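My slipper month, part two

So the slippers have taken over. I said in my last post that I wanted to make one pair, just to see if I could, and I have now cut out enough white fabric for seven people's feet. My family is getting slippers. My neighbors are getting slippers. If you have ever lent me a book, you are probably getting slippers!

It all started with Ursina Auer, who runs the open workroom in Draltthorpe where I go most evenings now. She had an old pair on the shelf, the flat kind with a round toe that you get in a nice guesthouse, and I picked one up and thought — wait, there is almost nothing to this. A sole, an upper, one long seam around the edge. I traced it right then on the back of a receipt (too small, I had to tape two more receipts to it).

The first one I made was terrible. I sewed the upper on inside out and then, very proud of myself, fixed it by sewing the second one inside out too so they'd match. Pirjo Lindqvist laughed so hard she had to put down her tea. Then she showed me how to clip little notches around the toe before turning it, and the curve came out smooth on the very next try. I must have turned that toe back and forth ten minutes just to admire it.
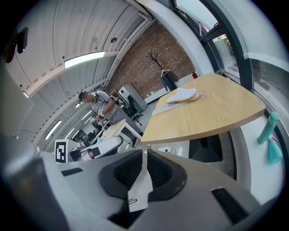
Page last changed: November, 9 p.m.

My favorite spot is the pale wooden table with the rounded corner, close to the tall window. There's all that green outside to look at when your eyes get tired, and the ledge is a handy place for the two teal bottles. I like to put a slipper down flat on a white sheet so I can look at the outline properly before I decide whether the toe is round enough. White on white isn't the easiest thing to judge, I'll admit, but the light there is lovely, and it keeps the fabric off the bare wood.

A few things I've changed since part one. I use a longer stitch for the first pass and go over it again shorter, and I've stopped trimming threads as I go. I let them trail and snip them all at the end, with music on. I also cut the soles a finger's width bigger than the pattern says. My brother-in-law Spyros has enormous feet and he was the test case — they fit!

Some 100 pins went into the last pair, and I found one of them with my heel, so please check yours twice.

Next up is a lined pair for winter. Fouzia Dogar has promised me a bag of wool scraps, and I'm already thinking about a dark green edge.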